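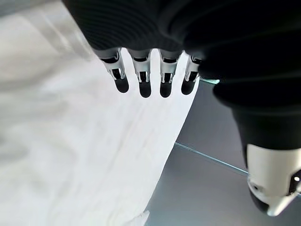

Rhun Jarman wrote in May to tell us a sheet should never be folded on the bed, always on a table, bed's too soft and the corners wander. Agreed, Rhun. We've been saying it since we opened. Big flat table, cloth spread right out, both hands, then fold.

About Hunent

We do white linen. Sheets, pillowcases, tablecloths, the odd christening gown if you ask nicely. We wash it, press it, mend it, fold it, bring it back. Also sell our own, see the Calex range further down the site.

Started out as Trendance, in the back half of a shoe repair shop. 2 washers and an ironing board. People kept thinking Trendance was a dance school (we had calls about tap lessons, a lot of calls) so the name went. Same phone number though. Still get a tap call now and then.

Now there are 21 of us. Pressing starts at 6 a.m., folding from 8, vans out by noon if all goes well. Aldo Marchetti runs the folding side and wrote the house sheet, a single page taped up by the tables. Short version of it:

Spread it out all the way before you touch a corner.
Smooth from the middle.
Hems to hems, not hems to "close enough".
Look for marks now, while its flat. Thin spots too.
Fold to the shelf size, not to the size you feel like.

Fitted sheets get their own page. Ask Aldo, bring coffee.

Who we work for: 38 guest houses and inns, most of them with fewer than ten rooms, plus households on the weekly bag. No big hotels. We were asked once, looked at the volume, said no thanks. Small places care wether the pillowcase opening faces the door or the window and we like that kind of customer.

Beds. We got into making them up by accident, an innkeeper with a bad back asked if the driver could stay ten minutes. He stayed an hour.
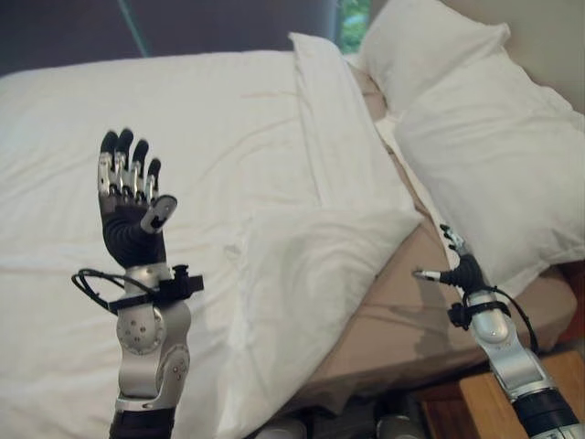 So now there's a made-up service, linen delivered and on the bed, top sheet turned down, blanket if you have one. We don't do hospital corners unless you want them. Some guests kick them out first thing and then complain about cold feet.

Mending: small holes and loose hems are free on the weekly bag. Bigger tears we call you first. If a sheet is past it we'll say so and cut it down for pillowcases or dust cloths, your choice. The Reddy bag (red drawstring, you can't miss it) is for anything that needs mending or has a stain. Please use it. Wine goes in Reddy. Candle wax goes in Reddy. Pens, take them out of pockets first, please please.

Weekly bag is $56, pickup and drop-off included. Made-up service is quoted by the room.

Visits fine, afternoons are best, mornings are steam and shouting. Side door, ring twice.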